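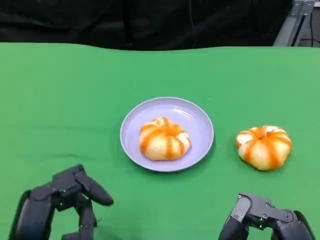

Achilleas Tsoukalas wrote in to ask why his tractor still runs hot after a brand-new thermostat, and whether he got a bad part. Maybe, but I'd look at the fan belt first! I chased the same thing on my old Gkikas all through August before I got around to checking the belt.

## Swapping the fan belt

You'll need a wrench for the alternator bolts, a short pry bar and the new belt. Mine came from Grendura (part 286, if you have the four-cylinder). Let the engine cool and pull the battery cable before you put your hands anywhere near that fan.

1. Loosen the pivot bolt under the alternator, then the one on the slotted bracket. Mine was rusted solid, so I soaked it and went in for lunch.
2. Push the alternator toward the block and slip the old belt off the pulleys. You have to work it over the fan blades one at a time — slow, and hard on the knuckles.
3. Wipe out the pulley grooves. If a groove is shiny at the bottom, the belt has been riding too deep and that pulley is worn.
4. Feed the new belt over the fan, then onto the crank pulley, then the alternator.
5. Pry the alternator outward and snug the bracket bolt. Push on the longest run with your thumb; I like half an inch of give.
6. Tighten both bolts, hook the battery back up and let her idle for 4 minutes.

New belts stretch, so check it again after the first afternoon of work. I had to take up the slack twice on mine (the Sutemum belt I tried before that was even worse).

If the needle still climbs with a tight belt, pull the radiator cap on a cold engine and look for crud in the top of the core. Flushing that out is a whole other job, and I'll write it up once I've done mine.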